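Ginport Catering Services, Simusville Site
Workshop Notebook, Shared Section: Serving and Clearing Work
Entry of 6 May 2018

Purpose of entry. To record the state of the handling trials ahead of the Dursun line being put into service at Simusville in July, and to set down what the line will change for the staff who now do the work by hand. Earlier entries dealt with the conveyor and the washer. Those matters are closed and are not repeated.

The present task was divided at the last review into lifting filled cups, picking up single utensils, and sorting mixed utensils into holders. The log stands at 1,247 handling attempts across all three, of which 656 concern utensils. Cups have received less attention than they should. A clear plastic cup gives very little when held gently and a good deal when held firmly, and the liquid moves whenever the cup leans. Sticks standing in the cup add to the difficulty, as they shift with the tilt. 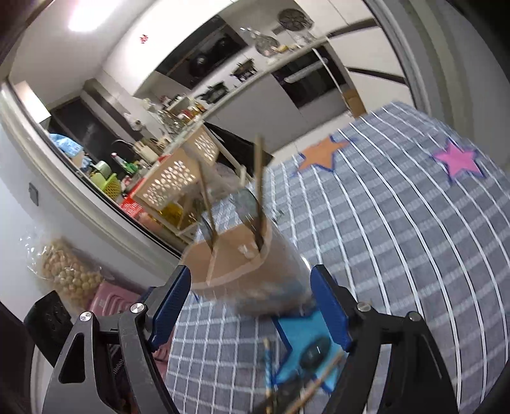

Page last changed: 6 May 2018, shared section, revision 6

Grip on cups. Contact should be made on opposite sides, with both pads meeting the wall of the cup together. The brown drink was used again in place of water so that the level can be read through the wall. Colleagues repeating this work should keep to a part-filled cup until the closing force has been agreed. The figure in the Dursun manual was set for rigid containers and is not to be copied across.

Effect on staff. Under the current rota, six members of the serving team spend part of each shift clearing cups and utensils. Management at Ginport has stated in writing that these posts will remain. The duties will change: less carrying, more checking, and responsibility for stopping and restarting the line. The serving team has asked whether a stop made by an operator will be counted against that operator. The workshop's position is that it must not be. A person who expects to be questioned about every stop will wait too long before making one. This has been passed to Prulisia, who are writing the training course, with a request that it be stated on the first page.

The team also asked for the clearing table to stay at its present height. Agreed.

Single utensils. Spoons are to be taken by the handle, with the bowl hanging down. This is how the serving staff prefer to receive them, and the machine should follow the same practice.
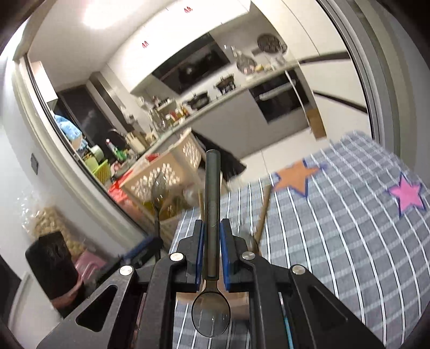 Metal spoon held upright by the handle, bowl down.

Handle thickness varies more than the purchase list suggests. Two points remain open: whether the pads mark polished metal over a long period, and whether a spoon may be released above the holder or must be lowered into it. Serving staff favor lowering, on account of noise. The workshop has no objection, though the cycle will be longer.

Mixed utensils. Sorting remains the weakest part. Chopsticks crossing one another cannot be treated as single items, and a clear spoon among them is easily missed by the vision software. The serving team sorts such a pile by taking the top piece first and leaving the rest undisturbed.
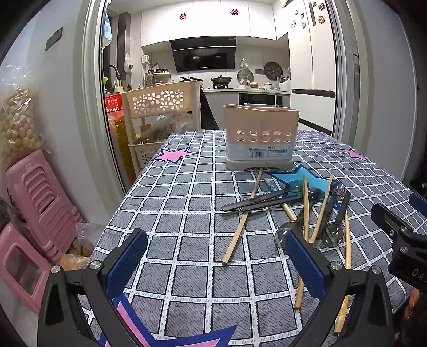 It is proposed that the same order be tried on the line, with the clear spoons left to a person for the time being. That would give the operator a regular hand task at the end of the table. Opinion in the serving team is divided on this. Several would welcome it as a break from watching the panel; others consider that a machine which leaves the awkward pieces behind has only moved the work. Both views are to be reported to Ginport in full.

Outstanding before July:
Closing force for plastic cups, to be agreed and entered here.
Reply from Prulisia on the wording about stops.
Spare pads for the Dursun unit, order not yet confirmed.
Revised rota, to be shown to the serving team before it is signed.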